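Getting a patch of bare dirt ready (and keeping it out of the kitchen)

2018-12-28

A few of you wrote in after my boot tray post asking what I do about dirt in general, and wow, do I have opinions! We live next to a big piece of bare ground, and in a dry spell it gets on the windowsills, in the silverware drawer, once even in the butter. So this page is half digging tips and half cleaning tips, and I'm putting them together because at our place they're the same job.

First, check how dry the ground is before you pick up a tool. Take a handful from a few inches down and squeeze it. If it runs through your fingers, water it the evening before and come back in the morning. I skipped this for years and raked up clouds of dust that went straight onto my neighbor Jeanie's sheets (sorry again, Jeanie).

Second, go after the clods while they're a little damp. They crumble with the back of a rake then, and when they bake hard you'll be out there with a mallet like I was in September. Small stones I leave for last. I drag them toward me with the rake, scoop them into an old dishpan and save them for the bottom of the downspout, where they do a nice job of stopping the splash.

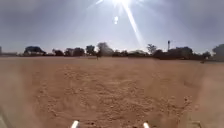 Loose, sandy soil also needs something mixed in or it won't hold water for anybody. I use compost and chopped leaves, 5 buckets to a bed, and I fork it in lightly – no need to dig to China. Then a layer of straw on top, wetted down so it stays put. If you aren't planting until spring, put the straw on anyway. It keeps the wind from carrying your topsoil off, and you'll be dusting a whole lot less.

Now the house part. Shake your work clothes outside, and turn the cuffs down first! Mine hold more dirt than you'd believe. For windowsills, use a dry brush and then a damp rag. Going in with the wet rag first just makes mud, and mud in a window track is a toothpick job. My friend Fadime keeps an old paintbrush hanging by the back door for this and I've copied her.

Tools get a stiff brush and a wipe with an oily cloth before they go back on the hook. Wooden handles get linseed oil once a year, and lay those rags out flat outdoors to dry, please, never balled up in a bucket – they can catch fire on their own.

Next up is the vacuum filter, which I've been putting off washing all month.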